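Lisden Serviced Apartments – Kitchen Set-Up Guide
Section 2: The tea tray
Revised October 2023 by Elis Edwards

The tea tray is the first thing guests touch and the first thing they complain about. Set it before you do anything clever with the cushions.

You will need: one black tray, one kettle, one bottle of water, one saucer, and packets from the Terkport cupboard.

1. Wipe the counter before the tray goes down. The stone is speckled, so crumbs blend in beautifully until somebody puts an elbow on them.

2. Place the tray flat on the counter, well clear of the front edge.

3. Stand the kettle at the back of the tray with the handle where a hand can reach it. Leave it empty.

Caution: Kettles run on 220 volts. Do not fill one while it is plugged in, however good your balance.

4. Put the bottle in front of the kettle, cap tight, on the saucer.

5. Sort the packets into the small compartment of the organizer. Red, green and black may mingle. We did try a color order – it lasted until March.

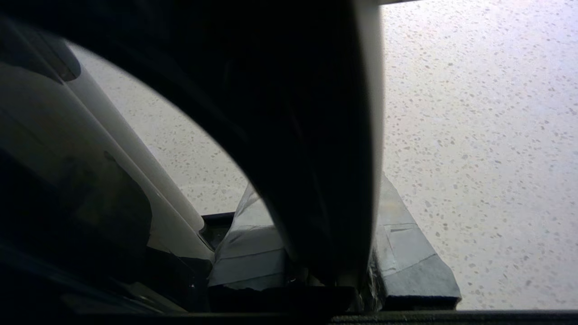
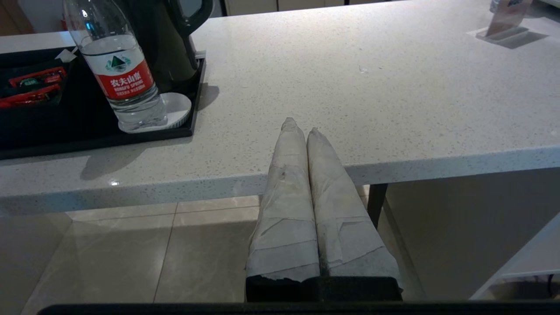
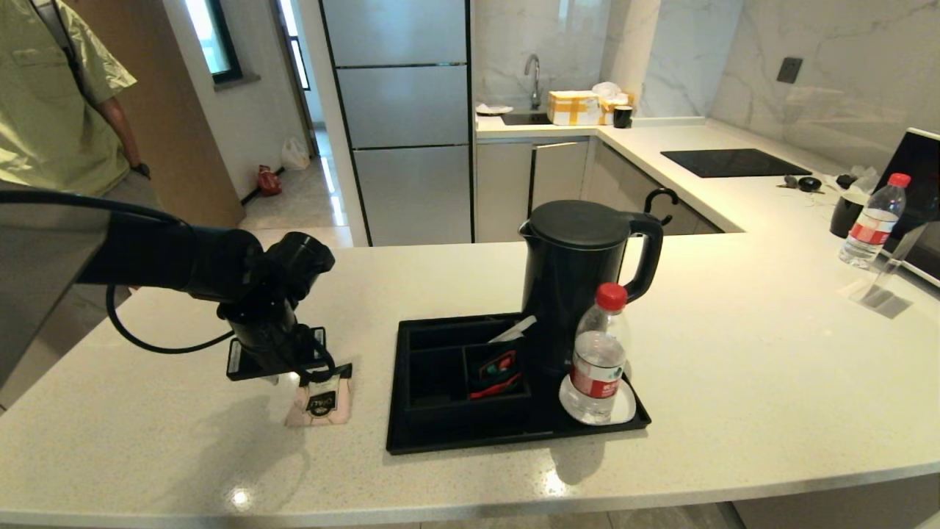
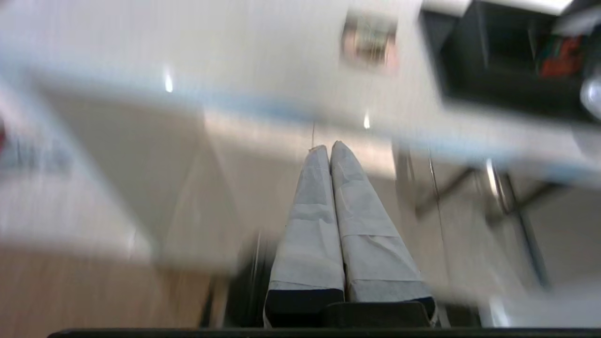 Third picture: tray with kettle, bottle on its saucer, and packets in the organizer.

6. Check the counter for strays. A single sachet lying out on its own either goes back in the organizer or goes back to the cupboard.

7. Look at the floor too. It gets the same wipe as the counter, with a different cloth. Different, please.

Note: Apartments 17 and 18 have the older Clestov kettle, whose lid sticks. Press the middle and lift slowly. Do not use a spoon.

Note: If the bottle seal is broken, replace the bottle, even if it looks full. Spare bottles are kept under the sink, behind the Gape descaler.

Missing items go on the pink sheet. Items you think are ugly do not.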